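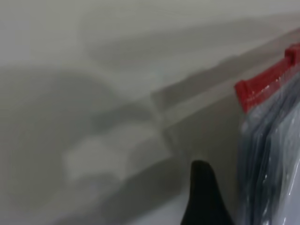 Fellow Two-Seat Touring Kayak: Hire and Equipment

Tulmont Coastal Hire offers the Fellow touring kayak for day and weekly hire from the slipway at Hatness. The craft is intended for two adults who wish to explore the bays and inlets north of the harbour at their own pace, and it is suitable for those with some previous paddling experience. Beginners are asked to book the introductory session before taking a kayak out unaccompanied.

The Fellow is built for the company by the Matoušek yard. It has a shallow V-shaped hull, a drop-down rudder worked by pedals from the rear seat, and sealed compartments fore and aft. Both seats have adjustable backrests. Paddlers who are tall may find the rear position more comfortable, as the foot pedals there have a greater range.

Specification

Seats: 2
Overall length: 561 cm
Hull: polyethylene, yellow over white
Steering: rudder, rear pedals
Carrying handles: bow and stern
Weekly hire: £237 per kayak

Included with every hire

Paddles, spray decks, buoyancy aids, a hand pump, a towline and a printed chart of the local coast are supplied. Buoyancy aids are issued by chest size and must be fitted by a member of staff before departure. Children's sizes are held in limited numbers and should be requested when booking.

Hirers should bring their booking confirmation and proof of identity. A small pouch is convenient for papers carried on the water, and larger items may be left in the lockers at the hire office.
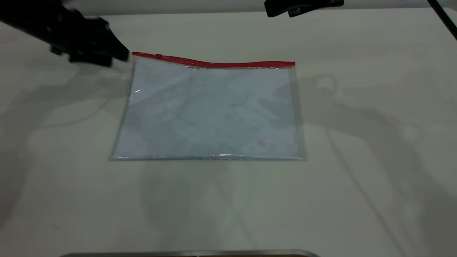
Clear plastic zip pouch

Where you may paddle

The permitted area extends from the harbour wall to the far side of the northern bay. Hirers may land on any of the public beaches within it, but are asked to keep clear of the bathing zones, which are marked by buoys during the season. The ferry channel must be crossed at a right angle and without stopping.

Overnight trips are available on weekly hire only. A written route plan must be left at the office -- the form is provided at the desk -- and any change of plan should be reported by telephone as soon as possible.
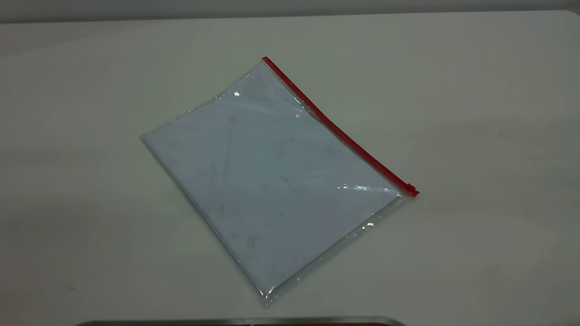
Camping is not permitted on the headland. Two sites close to the shore accept kayakers without a vehicle, and advance booking is strongly advised from June onwards.

Weather and cancellation

Hire is suspended when the forecast wind exceeds the limit displayed at the slipway. The decision rests with the duty manager and is final. Where hire is suspended by Tulmont, customers may choose another date or receive a full refund. Cancellations made by the customer are subject to the booking terms.

Advice for hirers: preparing for your first day

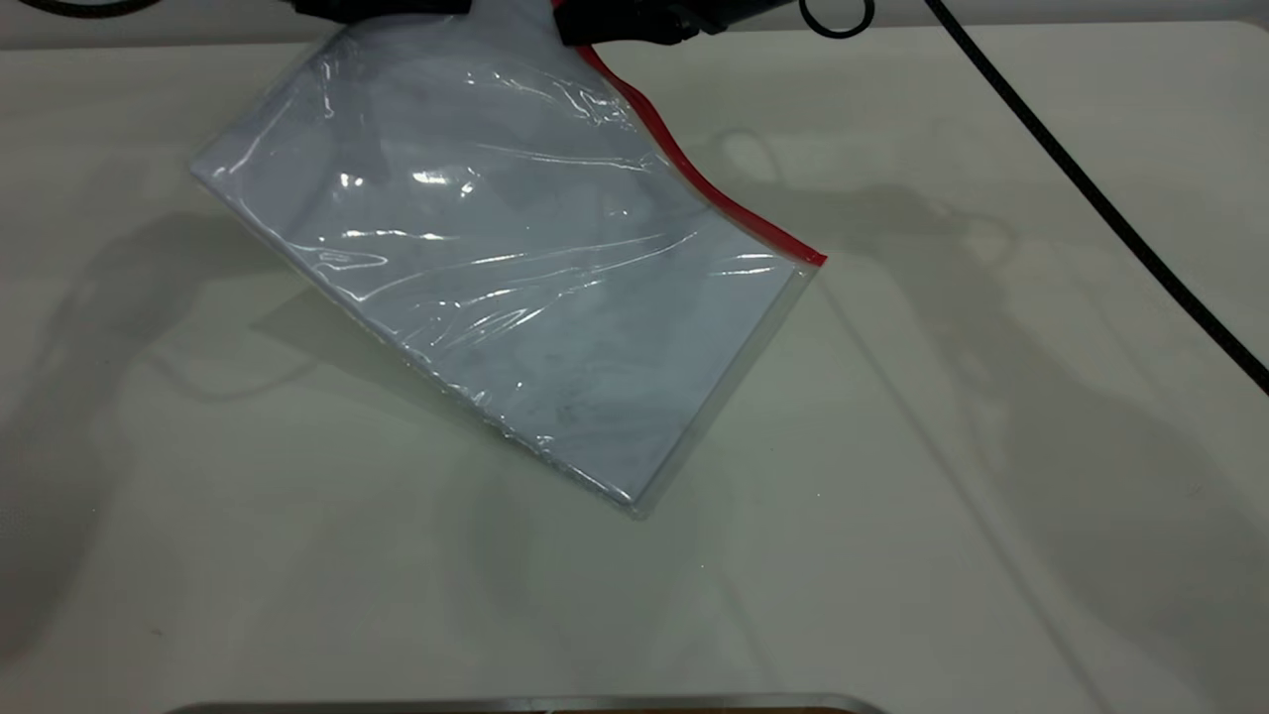 Reading time: 2 minutes

Please arrive in good time for the safety briefing, which all paddlers must attend. Wear clothing that dries quickly, and shoes that will stay on in the water. Sunglasses should be secured with a cord. Drinking water is available at the slipway, although bottles are not supplied.

Load heavier items low and close to the seats, and divide the weight evenly between the compartments. Hatch covers should be checked by both paddlers before launching. On return, rinse the kayak with the hose provided and lift the rudder clear before bringing it up the slipway. Any damage should be reported to staff at the desk.

Enquiries about group bookings should be addressed to Aishwarya Thomas, Bookings Manager, at the Hatness office.

Page last reviewed: April 2026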